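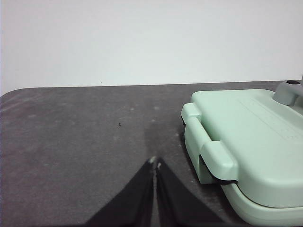
Noboru Nagano wrote in to ask why our bench rules spend more words on the minutes before a run than on the run itself, and whether anyone really needs a written rule for closing a gripper. Good question, and I'm delighted to answer it, as the start check is my favourite page of the whole Pradcombe bench guide!

Yes, you need it written down. At Pradcombe we logged 3,000 runs on small household appliances, and 1,890 of them were good enough to keep. When we went back through the rest, a great many had been lost before the arm had moved at all – a wrong start pose, a lid left in a different state from the run before, someone's sleeve over the table. All of that can be fixed with a short routine, so let's go through it.

Before you power the arm

Clear the table of everything the task doesn't use. Tools, cups and cable ties go on the shelf behind you. Wipe the surface with a dry cloth and look at it from the side afterwards. Crumbs and specks are easy to miss on dark grey.

Find the stop button and press it once. Release it, then check that the arm stays still until you clear the stop on the screen. If it doesn't, switch off and write it in the book.

Placing the appliance

Put the latch side where the gripper can reach it without crossing over the lid. A mint-green clamshell with a loop-shaped handle at the front is a lovely thing to practise on, but the same rule goes for any hinged lid. Leave a clear band of table between the fingers and the front of the appliance, wide enough for your flat hand. Our limit is 110 mm at the narrowest point, measured with the arm at its start pose.

Unplug anything with a heating part and tape the plug to the bench leg. A cold appliance only, please, even if your script never touches the plate.

Setting the fingers

Bring the fingers together slowly and stop while you can still see a sliver of table between the tips. Pressing them hard together at rest wears them and upsets the force reading. Look at the tips while you're there. Pale, rubbed ends are worth a note in the book, and a loose covering means changing the finger before you go on.

The first pass

Run at the lowest speed with 2 people present, one at the screen and one with a hand on the stop. Keep hands outside the taped line until the arm is parked. If the handle slips out of the grip, let the arm go home before you touch the lid – I know how tempting it is to reach in and help!

Write up the run straight away, failed ones included. Gerkton and Urnetti benches use the same form, so please don't add your own columns.

Page last changed 2018-10-12. The lid and hinge rules are on the next page.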